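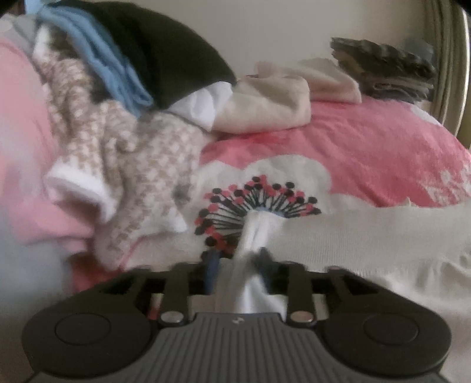 I'm going to stick up for loud bedding. Every home magazine I pick up wants me to sleep in oatmeal. Oatmeal sheets, oatmeal duvet, one sad gray throw at an angle. My friend Uyên Tiêu bought the whole look last September and now she can't find anything in it!

Give me a pink duvet cover any day. Coral pink, with clouds and dandelions and little dots on stems, the sort of thing a seven-year-old would pick and a grown woman should be allowed to keep. White laundry shows up on it. I do my folding on the bed (I know, the table, the table, my mother says the same) and on a pale cover the white stuff just sinks in and goes to sleep. I once went three days short one sock and then rolled over on it.

The other thing people say is that prints date. Well, so do I. I paid for mine at Mazza, years ago now, and it has been through more wash cycles than I'd like to admit, and I still like walking in and seeing it – even when it's half buried under underwear and dish towels and I have 8 shirts to hang. A plain bed with laundry on it looks like a chore. A flowery one with laundry on it looks like somebody lives there, and somebody does.

Renzo Dal Bello wrote in to say that bright colors keep him awake. Renzo, turn the light off.

So buy the dandelions. Buy the giant lemons, if they make you happy. And do the folding on top of them, in whatever order you like, socks last if you're me.

989 shares | 3 comments

Contact us | © 2018 Hesta | Back to top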